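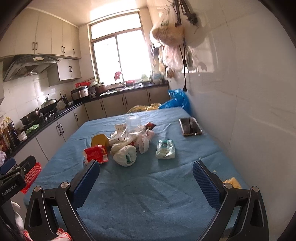 Narrow kitchens with a table in them: how do you keep the table clear?

galleyhen
We moved in May and I finally have a kitchen I love! It's narrow, cream cabinets up top, big bright window on the back wall, and we squeezed a table in along one side with a light blue cloth on it. I'm so happy with the light in there that I eat breakfast with my chair turned to face it.

The trouble is the table. Everything that comes through the door lands on it and stays. Boxes, snack packets, the tissues or wipes, my phone, and then the plastic bags all drift to the far end and pile up against the wall. The counter can't take any of it, what with the wok, the steel pot, the rice cooker and the electric pot all living there. I've got 60 inches of cabinet and it's full. What do you all do? I want to cook on Tuesday without playing Tetris first.

mossbucket
Love that you got a window at the end, I'd kill for that. My vote is deal with the bags first. Bags make a table look messy even when there's hardly anything else on it. I roll each one up as soon as it's empty and they go in an old tissue box inside the cabinet door. I see one white bag in yours is already rolled into a bundle, so you're halfway there!

tableforfour
Going to disagree with mossbucket a little. Bags are easy. The real problem is that dry goods don't have a home. If you unpack onto the table and the cabinets are full, of course it stays on the table. I'd empty the small wall cabinet to the right of the range hood and make that the landing spot for new groceries only. Nothing else goes in, ever.

galleyhen
Ooh, I hadn't thought of that one. It's full of mugs right now. I own a ridiculous number of mugs.

pennyroyal_k
Mugs on hooks!! I put up a Sosero rail under my cabinets and it holds all of ours. It took me one evening, and most of that was finding the drill.

tableforfour
A rail is great if you rent from someone relaxed. Ask first.

dumplingdays
Can I stick up for the messy table? I cook every day in a kitchen about that shape and the table is my staging area. Greens get washed and left by the stove, the packets wait on the table until I need them, and by dinner it's mostly gone. Putting it all away and taking it all out again two hours later is just exercise.

What I would do is swap the cloth. Crumbs sit on fabric and you end up shaking it out the window. I switched to a wipeable one from Ovadex, same sort of pale blue, and I adore it. One pass with a sponge and done.

mossbucket
No no no, keep the cloth! A wipeable one sticks to your arms in summer. I shake mine out after breakfast, it's a nice little job.

dumplingdays
Only if you sit there with bare elbows — I'm standing up chopping.

galleyhen
I'm with mossbucket on this, sorry. I like the feel of it. But the staging area idea makes me feel a lot better about my life.

rackandruin
Look at the top of your appliances too. You've got a red container riding on the rice cooker, and I bet it has to come off every time you want rice. I did exactly the same for years. A two-tier counter shelf fixed it. Mine is the Huet one, it's 50 cm wide, so measure before you get excited like I did. I had to send the first one back.

galleyhen
It does come off every time, and I put it on the stove, and then I need the stove. I've measured and 50 will fit if I move the bottles along a bit. Ordering tonight!

pennyroyal_k
Trallport has a similar shelf with 3 tiers if you have the height under the cabinets. Wobbly on top though, I wouldn't put anything with liquid up there.

rackandruin
Agree on the wobble.

galleyhen
Update: mugs are in a box under the bed until I ask about the rail. Groceries went into the little cabinet and everything fit except one box. The bags are still at the end of the table. I'll get to them after lunch.

mossbucket
Bags first, I said!

Last updated: Tuesday, 1,305 views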